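Lewis Lamont worked the meat counter at Aitken Foods for 11 years before he signed up for a class that met at 6 a.m. in a basement room at Ellero Community Hospital.

The class was for sterile processing technicians, the people who clean, inspect and pack the instruments used in surgery. Lamont, 43, had never heard of the job until his mother had her hip replaced.

"I was sitting in the waiting area and a guy came through pushing this big closed steel cart," he said. "I asked him what was in it. He said, 'Somebody's knee, pretty much.' He meant the tools for it. I asked him how you get a job like that and he wrote a phone number on the back of my parking ticket."

Lamont called on a Thursday, his day off. The woman who answered told him the next group started in June and there were two seats left.

He took one of them and kept his hours at the store. For the length of the course he was in class until 9, drove across Cludell to open the counter late, and worked until closing. His manager moved the morning deliveries to someone else.

"She could have said no," Lamont said. "I told her up front I was probably going to leave if I passed. She said to go ahead and pass, then."

The bookwork was harder than he expected. He had not taken a test since high school, and the first unit was microbiology. He failed the first quiz and got a C on the one after that.

"I knew how to clean a band saw so nobody got sick," he said. "I didn't know the names of anything I was killing. I made cards and kept them in my apron. When it was slow I'd go in the cooler and read them."

After the classroom part came hands-on hours in the department itself, where students work next to a technician on decontamination, assembly and sterilization. Lamont learned to take apart hinged instruments, check the jaws against a light, and build a tray from a count sheet. A large orthopedic tray can take a new person most of an hour.

He said the store had prepared him for some of it. He was used to standing, to gloves and a face shield, and to a room kept cold. He was also used to washing things that already looked clean.

What he was not used to was the paperwork. Every tray that leaves the department has a label with the initials of the person who packed it, and Lamont keeps his own tally in a pocket notebook. The count was at 3,752 when he was interviewed.

"I don't need to keep it, the computer keeps it," he said. "I like to see it in my own writing."

He passed the certification exam on his first try and was hired at Ellero 4 weeks later. The starting pay was roughly a dollar an hour less than he had been making at Aitken. He said he and his wife, who cleans houses, sat down with the bills before he accepted.

"We dropped the second car," he said. "That was the big one. I take the Karnier bus in, and she has the car for her work."

He started on the evening shift, which runs from 3 to 11:30, and he is still on it. Most of the day's surgeries are finished by then and the carts come down one after another. He gets home after midnight and is usually up again by 7 to see his daughter off to school. The laundry and most of the housework get done in the mornings.
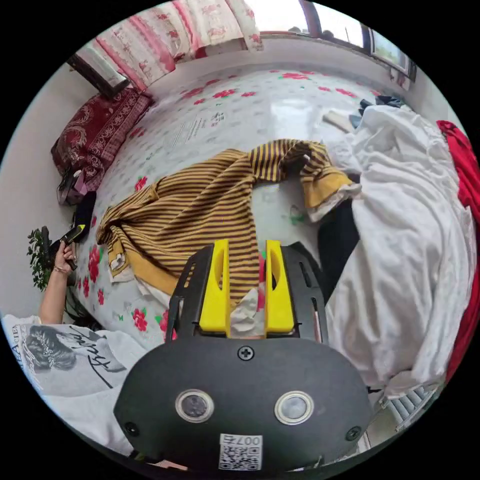
A striped knit top on a rose-print sheet.

Lamont said evenings suit him, although he misses dinner at home. On weekdays he cooks it before he leaves and puts it in the refrigerator with the oven temperature written on the foil.

He does not meet patients. The closest he has come was the afternoon a surgeon brought a set back downstairs to ask who had packed it. One of the clamps was in the wrong slot. It had not caused a delay, but the surgeon wanted it fixed on the count sheet.

"It was mine," Lamont said. "I told him so. He showed me where he wanted it, and we changed the sheet, and he went back up."

He is now studying for a second certification, in instrument repair and inspection, and would like to teach the morning class some day. Two people from the grocery store have asked him for the phone number. One of them starts with the next group.

"I told her to get the cards made before the first week," he said. "And to eat something before class. There's a vending machine down there but it doesn't take bills."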